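Zirko Book Club Kit: Discussion Set for Groups

Item 1413
Put together by Priit Sepp for Menside Books

If your group has ever finished a great book and then spent the whole hour talking about parking, you are going to love this one. The Zirko kit holds everything a reading group needs for one title, and it all fits in a single box that slides onto an ordinary bookshelf (I keep mine next to the cookbooks).

The kit works with any book you choose, fiction or nonfiction. Inside is a deck of 100 question cards, and they're good questions! Some are easy openers for the quiet people, like "Which page did you want to read out loud to somebody?" Others take a while. We once spent most of an evening on "What did the author leave out?" and went home still arguing in the parking lot.

What's in the box

100 question cards, sorted by color into openers, middles and closers
12 reader notebooks, pocket size, with lined pages
12 bookmarks with a reading schedule to fill in
One leader's guide, spiral bound so it lies flat
One sand timer, three minutes

The notebooks are my favorite part. Each one has a page for first impressions, which you fill in before you get past chapter two, and a page for the night of the meeting. Reading the two side by side is so much fun, especially when you started out hating the narrator. The paper is thick enough for a fountain pen, too.
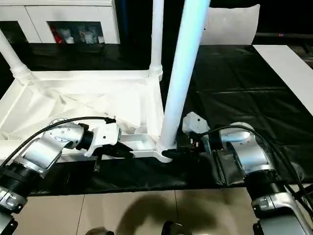

Leading a meeting with the kit

Pick four or five cards ahead of time, or shuffle the middles and let people draw. Both ways work well, though I'd draw blind with a group that already knows each other. The timer is there for groups with one big talker. Turn it over, pass it along, and keep things friendly.

The guide has plans for meetings of one hour and two hours, plus a short chapter on work book clubs, where the boss may be sitting right across from you. The club at Laltwood used the lunch hour plan all through January and asked us for more openers, so the current deck has extra ones.

Size and care

The box is linen-covered board with a magnetic flap. Cards are coated and wipe clean (coffee, yes; red wine, move fast). Refill packs of 12 notebooks are sold separately, as item 2000.

Questions we get

Does the kit include the book? No, bring your own. Library copies are fine.

Can we use it with more than 12 people? Sure, add a refill pack and split into two circles for the middles.

Is there a Spanish deck? Yes! The Solís deck has the same questions and fits the same box.

Page updated 12/16/19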